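Início Projetos Turmas Biblioteca Contactos

Dois cultos debaixo do mesmo teto: relatório do meu projeto de Religião e Comunidade

Escola Sandoval, versão revista em agosto

Quando escolhi este tema pensei que ia ser fácil (ia ser rápido, pronto, admito). Em Vosterside há uma igreja que serve dois grupos: a congregação metodista, que já lá estava, e a de Alisstead, que ficou sem casa quando o telhado da capela deles foi dado como perdido. Eu só queria perceber como é que se partilha um edifício quando uns cantam com órgão e os outros com bateria. Achei que ia falar de teologia. Passei metade do trabalho a falar de chaves, de cadeiras e de quem desliga o aquecimento!

Como trabalhei

Fiz entrevistas, li as atas que me deixaram ler e assisti aos cultos dos dois grupos. A professora pediu-nos um mínimo de 600 palavras de notas de campo por visita, o que na primeira me pareceu um castigo e na última já me sabia a pouco. Passei tudo para o Drestar, o programa de transcrição que a escola usa, e corrigi à mão, porque ele insiste em escrever "pastel" onde as pessoas dizem "pastor". Não usei o nome de ninguém no relatório, foi a condição que me puseram e parece-me justa.

Também fiz um questionário em papel, que deixei à entrada. Aqui errei: perguntei "está satisfeito com a partilha do espaço?", e claro que quase toda a gente pôs que sim, que remédio, estavam a preencher aquilo ao lado uns dos outros. Na segunda versão troquei a pergunta por "o que mudava amanhã, se pudesse?" e aí é que vieram as respostas boas.

O que diz o acordo

O acordo entre as duas congregações cabe em 2 páginas. A de Alisstead paga 1110 euros por trimestre para luz, água e limpeza, e não paga renda. Os metodistas ficam com o horário das 10h, os outros entram às 12h30. As festas grandes negoceiam-se caso a caso, e é aí que as coisas aquecem. Na Páscoa do ano passado ambos queriam a alvorada, e acabaram por fazê-la juntos, no adro, com um hino de cada lado e um pai-nosso em comum. Várias pessoas falaram-me desse dia com a voz diferente, e eu que não sou de igrejas fiquei com pena de não ter ido.

O documento não fala da cozinha nem do salão. Fala do altar, do órgão, do baptistério, até do quadro dos avisos, e da cozinha nem uma linha! Ora foi precisamente na cozinha que encontrei as duas congregações misturadas, à conversa, antes e depois dos cultos.

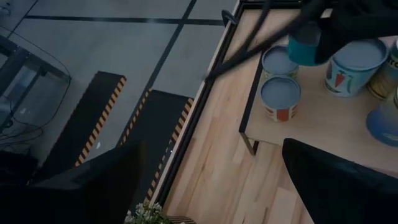 Uma senhora da congregação mais antiga explicou-me que, para ela, a união não se fez no papel, fez-se a lavar chávenas, e que durante meses só soube distinguir quem era de que lado pela maneira de dizer ámen. Perguntei-lhe se isso a incomodava. Respondeu que a incomodava muito mais a bateria.

As tensões (que também as há)

Não quero pintar isto cor-de-rosa. Encontrei três queixas que voltavam sempre. A primeira é o som: a congregação de Alisstead ensaia às 19h30 e o grupo de oração metodista reúne-se à mesma hora na sala do lado, com uma parede fina no meio. A segunda é a santa ceia. Uns usam sumo de uva, outros vinho, e nos cultos conjuntos ainda não chegaram a acordo, por isso simplesmente não a celebram juntos. Um dos mais velhos disse-me que isso lhe dói, e mudou logo de assunto.

A terceira é o medo de desaparecer. Ouvi-o dos dois lados, quase com as mesmas palavras. Quem acolheu receia que os novos, que são mais jovens e trazem crianças, acabem por mandar; quem foi acolhido receia ficar hóspede para sempre. Eu não estava nada à espera desta simetria e acho que é a parte do projeto de que gosto mais.
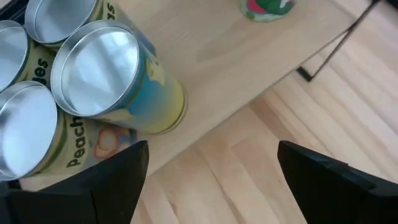
Fig. 2. Latas juntas sobre um tampo de madeira clara.

O que eu faria diferente

Começava pelos jovens. Só falei com eles no fim, e foram eles que me contaram que há um grupo de estudo bíblico comum que nasceu sem autorização de ninguém, numa conversa de telemóvel, e que agora os mais velhos fingem ter inventado. Merecia um capítulo e leva um parágrafo. Também devia ter pedido mais cedo as atas de Alisstead, que estavam em casa de uma família e demoraram semanas a aparecer.

Faltou-me ainda comparar com outro caso. Falaram-me de uma partilha entre anglicanos e luteranos perto da costa, mas não tive transporte. Fica para quem pegar nisto no próximo ano; as transcrições estão na biblioteca, na cota 2118, e podem ser consultadas com autorização da professora.

Comentários

Anónimo: Sou de Alisstead e gostei muito. Só uma correção, o ensaio passou para as 20h, já não choca com a oração.

Leitora: Essa parte do medo de ficar hóspede, sim senhora. Na minha paróquia foi igual quando juntaram as duas comunidades.

Anónimo: A bateria não é assim tão alta!!

Ex-aluno da Sandoval: Podes partilhar a segunda versão do questionário? Estou a fazer um trabalho parecido.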